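Clearing a table one tray at a time

My mother had a big green tray that lived on top of the fridge, and when the kitchen table got so bad that we couldn't put a plate on it, down it came. Everything that belonged somewhere else went into the tray, the tray went round the house, and the table was ours again until the next time. I have been doing the same for 28 years in one kitchen or another, and as several of you have written in to ask how it goes (hello Sabina, hello Eoin!), I thought I would set it out properly.

What you need

One shallow tray with sides. Mine is plastic and wipes clean, but I used a tin one for ages and it did perfectly well. Go for sides high enough to stop a lemon rolling out and low enough that you can see everything at a glance. A deep box is no good, I'm afraid, as you'll simply end up with a box of muddle on the landing and it will still be there in October.

You will also want a damp cloth, a dry cloth, and a couple of bowls you already own. Please don't go out and buy bowls for this.

Before you start

Put the kettle on. I mean it, the whole job takes me 17 minutes on an ordinary evening and the tea is just right to drink by the end of it.

Then have a look at the table without touching anything. What is food? What wants washing? What belongs to a child, or came out of a toy box? I find most tables sort themselves into those heaps, plus a few oddments that don't go with anything, and those we leave until last.

Step one: set the tray down

Stand it towards the back of the table, where you can reach it but won't be leaning over it. Clodagh Lenihan, who taught me to ice cakes and has opinions on most things, likes hers on a chair beside her. I tried that and kept knocking it with my hip. Try both and see how you get on.

Step two: small things first

I know it's tempting to begin with the biggest item, but the small ones are what make a table look busy. Pick up one thing, put it in the tray, and go back for the next. Start at one end of the tray and fill along, so that like ends up beside like. If you drop things in anyhow you'll be sorting them all over again at the other end.

Step three: round things into bowls

Anything that rolls should go into a bowl before the bowl goes anywhere. Fruit especially. If you have two bowls of nearly the same colour, keep one for food and one for everything else, and be strict about it. I once found a button in the plums.

Check the bowls are clean inside before you use them, particularly the dark ones, as they hide a multitude of sins.

Step four: cloths and cutlery

Shake out any cloth that has been left in a heap. You would be surprised what turns up underneath (in this house it is usually a teaspoon). Cutlery goes straight to the sink and never in the tray, where it slides about and scratches.

One thing in the green tray and the rest out on the table: 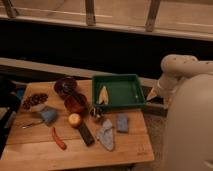
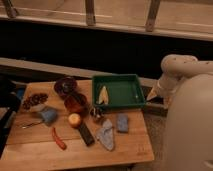 Step five: walk the tray round

Now carry the tray off and empty it as you go, one room after another. Don't sit down! If you sit down with it on your lap you will start reading something, or mending something, and that's the evening gone. I go upstairs first and finish back in the kitchen, so that I come home to the tea.

Step six: wipe along the boards

If your table is made of planks, wipe along the seams and then dry the same way. Crumbs love a seam. For stubborn ones I run a wooden cocktail stick down the gap, very gently, and follow with the dry cloth. Varnished tops will put up with a fairly wet cloth, but an oiled one should only ever have a well-wrung one, and a little oil rubbed in a couple of times a year.

The oddments

There will be a few things left with no home at all. Give them one bowl on a shelf and empty it when it is full. Salma Tawfik wrote to say that she lets her children choose one oddment each to keep and the rest goes to the charity shop, and I think that's a lovely way of doing it, though with my lot there would be an argument over who chose first.

If you only have five minutes, do steps one and two and leave the bowls for the morning.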